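Reading Local Polls Without Getting Fooled
Course handout for week six, 19th November

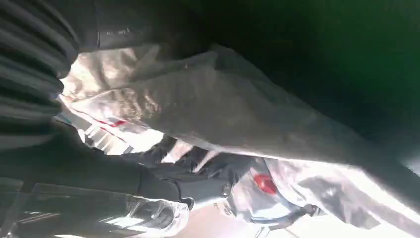

Welcome back, all of you, and thanks for the lively talk last time about turnout (I know we ran over, and I'm not one bit sorry). Today we stay with the Viltska mayoral race, but we move from who votes to how anybody can claim to know what voters are thinking.

Start with the June poll by Wondon. They reached 500 people by phone, and of those, 318 said they were likely to vote. The headline number, the one that went all over town, came only from those 318. So when you read that the race was "tied," please go back and ask who was in the group. The unlikely voters leaned toward the challenger, and a fair few of them may well have shown up anyway!

Now compare the Lurkel survey. It ran online for 30 days and took in 3,805 answers, a lovely big number that made people trust it more than they should have. Anyone with the link could fill it out. A large sample of people who picked themselves is still a sample of people who picked themselves – and in Viltska those were mostly folks angry about the bus routes.

Some words to know before the quiz: likely voter screen, margin of error, weighting, opt-in sample. Weighting is the one that trips people up, so we'll work it through slowly on the board with the two age groups from Wondon's table.

For next time, read the packet on the Lã district council race and bring one page on this: which of its three poll questions pushes people toward an answer, and how would you reword it? Handwritten is fine. If you missed the packet, there are spare copies in the tray outside my office.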